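O turno da Edeltraud

Edeltraud Ostermann chegou ao laboratório da Gotach às sete e pouco, pendurou o casaco atrás da porta e leu o bilhete que Lok-yiu Poon tinha deixado no monitor. Dizia que o cliente de Fliridthorpe queria a resposta até ao fim do dia e que faltavam duas amostras. Mais nada. Lok-yiu escrevia bilhetes como quem paga à letra.

Ela calçou as luvas e foi buscar o pano preto ao armário. Na Voß, onde trabalhara antes, ninguém usava pano. Punham o vidro na bancada nua e uma vez por mês partia-se alguma coisa. Edeltraud estendeu-o até à parede verde e alisou as dobras com o lado da mão.

O telefone tocou quando ia a meio.

– Já viste o caderno? – perguntou Lok-yiu.

– Ainda não.

– A amostra 3,707 está registada duas vezes. Com a minha letra e com a tua.

Edeltraud abriu o caderno. Era verdade. A segunda linha tinha o sete cortado, como ela o fazia desde a escola, mas não se lembrava de a ter escrito. Na sexta-feira tinha saído cedo para apanhar o comboio de Stovville.

– Deita fora as duas e recomeça – disse Lok-yiu. – Eu assino.

Desligou. Edeltraud ficou um momento com o caderno na mão. Depois riscou as linhas com a régua, pôs as iniciais na margem e começou a tirar o vidro lavado das prateleiras – primeiro os copos, depois o resto. 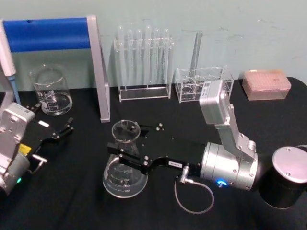 Gostava dos copos de vidro com a escala branca. O pai tivera um igual na cozinha, trazido da fábrica, e media nele a água do arroz, sempre até ao 200. Quando ele morreu, o irmão ficou com o relógio e ela ficou com o copo. Em abril fazia dois anos.

Às onze, Lok-yiu entrou com o cabelo molhado da chuva e dois cafés.

– Fui eu – disse. – O sete. Copiei o teu sem dar por isso.

Edeltraud pegou no café e chegou-lhe o caderno para assinar.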